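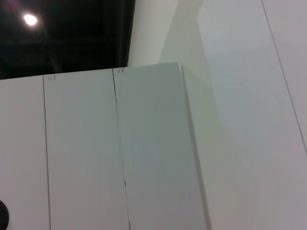
Levora white panels, upright, seen from low down.

The Levora range from Varnholm is a plain flat panel for wall units and partitions. Panels stand side by side with a narrow joint between them. Order code 569. Cut edges are to be sealed before fitting. Minimum order two panels.

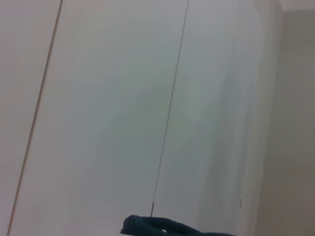 Matte face with two joints.

Wipe down with a damp cloth. No abrasive pads. Replacement panels ship flat from the Imrie depot, lead time 43 days.

Also stocked: Cimalell zip-top tote, dark teal fabric, two carry handles, small white logo on the front. Sold singly.

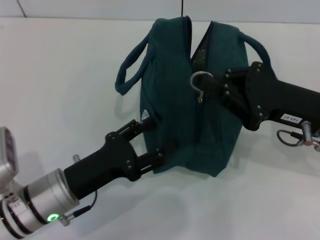

Wilma Baird writes that the tote handles fit over a coat sleeve and that she would order it again in a larger size. No larger size is listed at present.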